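Notebook, bench 2
September 2026
Mumska hand-held gripper kit, trial unit, second entry

Unpacked the rest of the kit and ran it on the main floor. The trial terms from Plamness give us until the end of the loan to decide on a full set or send it back. First entry covered the paperwork and the charger, so skip to that if you need the serial numbers.

Setup was quicker than with the Pellia unit we had in June. The Mumska software found the camera on the second try. First try failed on a bad USB port on the old laptop, use the left one. Calibration took 10 minutes with the printed board flat on the floor. The manual says to do it on a table, but the floor was the only flat spot big enough.

Main points so far:

Jaw action is smooth through most of the travel. There is a slight catch near full open. Kang's service desk (they handle repairs for Mumska here) wrote back that it should wear in after a few hundred cycles. I'll keep a tally on the whiteboard.

Trigger spring is stiff. My hand was tired after 49 grasps and I started letting go early, which shows up in the width log as short spikes. Need to ask if a softer spring is sold.

The marker on the jaw reads well under the ceiling lights. I expected trouble with the shiny white plastic, and there is some reflection off the body, but the tracker did not drop the marker in any of the short runs. Longer runs to follow. 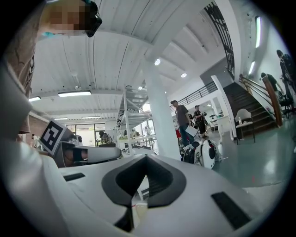

Main floor from the gripper camera, jaw marker at left, stairs at right.

The lens is very wide. Straight lines bend a lot, you can see it in the ceiling beams. That is fine for close work since the fingers and the object both stay in view, but anything past the column comes out small. If we want labels read off the shelving we will need a separate camera.

Position tracking drifted when I walked toward the back windows and returned to the start. Final error was 6 cm on the worst loop. Much better on loops that stayed near the bench. Might be people moving through the view, might be the daylight at that end. Repeat early in the morning with the floor clear and compare.

Battery: 110 minutes from full to the low warning, with recording on nearly the whole time. The spec sheet claims more. Did not test with the screen dimmed.

Files are on the shared drive under mumska_trial. The first two runs have the wrong clock, ignore the timestamps and go by file order.

To do:
- ask Plamness for the price of spare finger pads, the quote only lists complete jaws
- repeat the long loop, both directions
- try the small parts bin, then the soft bags
- check whether the export format loads in our old scripts without the converter
- order a longer USB cable, the one supplied barely reaches from the cart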